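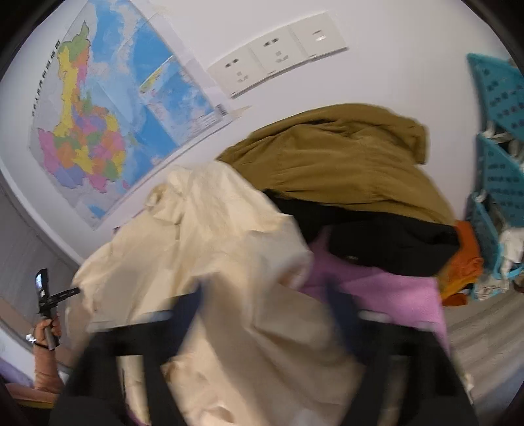 Wall map with the blue inset, creases and all.

June 6, 2020

Paste notebook, bindery bench

Second try at the wheat starch paste for the Obeidat ledgers. The first batch went grainy on me overnight and I'm pretty sure I rushed the soak. So I gave the starch a proper soak in cold water, poured off the cloudy stuff on top, and started over with the small pan and the good whisk (whoever bent the other whisk, please own up).

Cooked it low and stirred the entire time. It does nothing for ages, then it grabs all at once and you'd better be awake for it. I got up to 95 C by the probe thermometer and held it there until it turned glossy and a bit see-through. My arm hates me. Then into a covered dish to cool with a wet cloth on the surface so no skin forms.

Strained it 2 times through the horsehair sieve. Marwan says once is plenty if the cook went well, and he may be right, but the first pass still left little fish-eye lumps on the mesh, so I went again. Much nicer! Thinned a bit of it down to heavy cream for the tissue and left the rest stiff for the boards.

Tried three papers from the scrap drawer:

Tramach tissue, light: lovely. Lies down flat, hardly any cockling, and the feathered edge disappears.
Tramach tissue, medium: fine, but it wants less water than I gave it. One strip stretched and dried with a little ripple in it.
Gray endpaper, no label: hopeless. It curled up like a potato chip under the brush. Noura thinks the grain is running the wrong way and I cut it across. I checked the offcut by bending it both ways and yes, she's right, my fault. Redo with the grain going head to tail.

Pressing: blotter, polyester web, strip, web, blotter, board, weight. Changed the blotters after 11 minutes and then again after lunch. I know the sheet taped inside the cupboard says to leave them longer at first, but the paper was soaking and I didn't like the look of it.

Ledger 8 is the bad one. The spine lining is some kind of brown animal glue that has gone to sand in places and is like toffee in others. I put a thin poultice of the stiff paste on the toffee part, waited, and lifted it with the bone folder – slow going but clean. Got as far as the second cord and stopped there. The sewing looks sound so far, which is a relief. Qusai wants to keep the old thread if we possibly can and I'm with him on that.

Things to sort out:
– more blotter, the pile is getting thin
– ask Roland whether the Ziltitz cloth comes in a darker green, the sample is too minty next to the leather
– label the endpaper drawer with grain direction. In pencil. Please.
– leftover paste is in the fridge, left side, with the date on the lid. If it smells sour, toss it
– try the medium tissue again with drier paste before anyone touches ledger 8 with it

Cleaned the brushes and hung them bristles down.

Recent entries
Leather paring, first attempts (R. Stockdale)
Sewing frame repair
Zurport board samples, thick and thin
Notes on headbands, silk vs. cotton (H. Krajčí)

Bench notes are kept by the bindery staff. Questions: leave a slip in the tray. Back to top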